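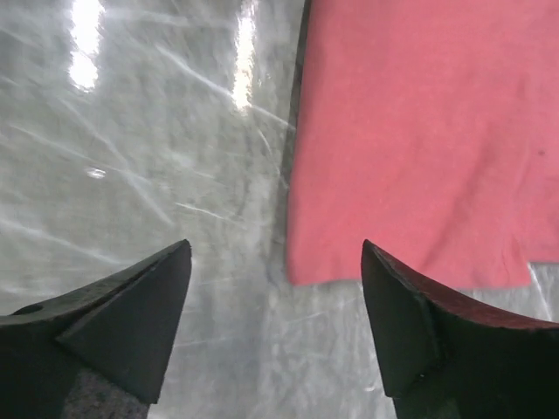 Gifty Dankwa wrote under my last post that I should stop complaining about marketplace fees and open my own shop, because the fees are the rent and everybody pays rent somewhere. I read her comment three times on Wednesday and I think she is half right.

I sell kitchen textiles on Karnero for 2 years now. In August I had 134 orders, my best month. From each one the platform keeps its part, then there is the payment fee, and then the promoted listing, which they call optional. Without it my towels are on page 7 of the search, and who goes to page 7?

So I tried Teuber, where you pay a fixed price every month and build the shop yourself. The building was easy. I chose the colors, I wrote the return rules, I was proud. 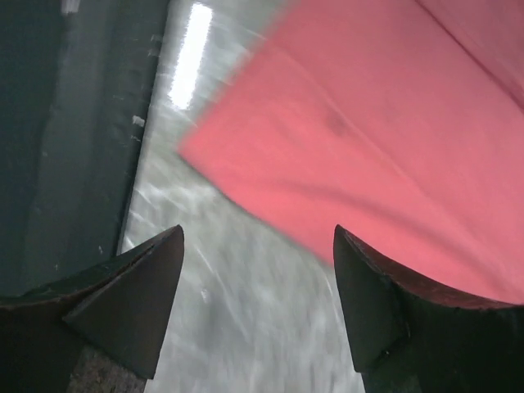

Then I waited for visitors. On Karnero the people are already there, they come for a lamp and leave with a towel. In my own shop every visitor must be invited, and the invitation costs money too — only now I pay it to the ad company. This is the part where Gifty is right about the rent.

But the customers' addresses are mine now, and this I never had before. When I have new linen I can write to them directly. A small letter, no discount codes.

For now I keep both. The expensive sets go only in my shop, the simple ones stay on Karnero until Christmas. If somebody has moved completely, please write me how long it took before the orders came back.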